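Association funéraire de Cotthorpe
Compte rendu de la réunion du 4 octobre 2018

Présidence : Sandra Stockdale. Secrétariat : M. Tindall. Quorum atteint, compte rendu précédent adopté.

1. Chambre funéraire
Le devis Kuno pour la réfection du salon de recueillement s'élève à 3 000 euros. Adopté, une abstention. Les familles seront reçues dans la petite salle pendant les travaux.

2. Avis de décès
Le journal porte l'avis simple à 55 euros à compter de janvier. Les avis resteront publiés sans frais sur notre site, avec l'heure de la cérémonie et le lieu d'inhumation.

3. Columbarium
La mairie propose une participation d'environ 700 euros pour les plaques. Mme Stockdale demande une confirmation écrite. Point reporté. 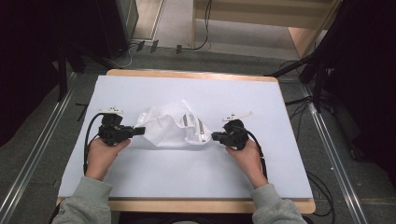
Temps de lecture : 1 min

4. Cérémonie du souvenir
Elle aura lieu à la chapelle Drendanel. Lecture des noms des défunts de l'année, puis dépôt de fleurs. M. Tindall contacte l'organiste.

5. Questions diverses
Solde du compte courant : 1 643 euros. Séance levée à 20 h 15.

12 partages | 3 commentaires

À lire aussi
Horaires des visites au salon funéraire
Renouveler une concession
Compte rendu de l'assemblée générale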